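Choosing which pick to keep

The question I settled on in March, after a good deal of dithering and more cups of tea with my supervisor, Arturo Serra, than I care to admit, was a fairly homely one: if you can only train on 50 demonstrations, does it matter which 50 you choose? We had 500 recorded for the fruit bowl task, and I had been using the lot without thinking very hard about them.

My first attempt simply took a random handful. The second, which we ended up calling Elimance, favoured the demonstrations where the gripper slowed down and changed its angle near the rim of the bowl. 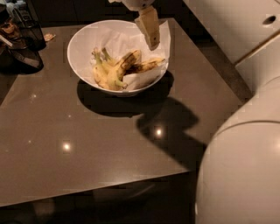
Those last few centimetres are where most of my failures came from, so it seemed sensible to give the policy more practice there. I trained 2 policies on each set and ran 111 trials altogether at the Lekcombe kitchen, keeping the lights low as they had been for the recordings. The chosen set did better than the random one, though I'd be cautious about the size of the gap, as I was also the person judging what counted as a clean grasp (a weakness Arturo pointed out, very kindly, rather late in the piece).

I'd love to see somebody repeat it with a second judge and a different bowl.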